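Statbridge Community Help > Desktops and Parts

Dust in the ridged metal bits: how clean is clean?

Asked by prarnidlow_pete
Viewed 617 times

I bought a used Brinetti tower from an office that was closing down, and I suspect it spent its whole career under a desk next to a shredder. I opened it up this weekend to swap the cooler. The cooler is off, the old paste is wiped away, and now I'm staring at everything else I could be cleaning.

The fans were easy. What bothers me is the metalwork. There are ridges, there are gaps between the ridges, there's a rail with screw holes in it, and dust has moved into all of it like it signed a lease. I have a can of air, a box of cotton swabs and a paintbrush my wife says was hers. Do I go after every groove, or do I put the lid back on and live with myself?
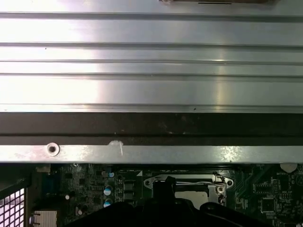
Is it safe to use a household vacuum inside the case?

I'd keep it away from the board. The plastic nozzle can build up static, and it's also very good at swallowing small screws. Use it on the floor of the case or the outside grilles if you must, and do the rest with air and a soft brush.

2 answers

Belmiro Coelho
Posted Monday, November 14, 2022
Marked as helpful

Metal doesn't care about dust. A few specks on a rail will not cost you one degree. What you want clear are the places air has to go through: fans, filters, the fins on the cooler and the power supply intake. Do those properly and the rest is housekeeping.

If you still want to do the rails, unplug the machine first and hold the power button down for a few seconds. Start at the top and work down, or you'll be dusting the board with whatever you knock loose. Short bursts with the can, held upright. Dry brush for the gaps. A swab with a little isopropyl takes care of smudges on bare metal, but squeeze it out first so it doesn't drip on anything green.

Scrapes won't come off. I have a Clegg case that looks like it was opened with a fork and it has run fine for years.

One thing I would be fussy about is the processor area while the cooler is off. Cover it with something clean and lint-free while you brush. Don't poke swabs around the socket. They shed, and you'll spend 30 minutes chasing one fiber with tweezers.

gutterball_2
Posted a day later

leaf blower. joking. mostly. I did mine in the garage with an air compressor turned way down and it was great, but hold the fan blades still with a finger or they spin up like crazy. Also give the paintbrush back, they're cheap

Comment from prarnidlow_pete: Paintbrush returned. It was not accepted.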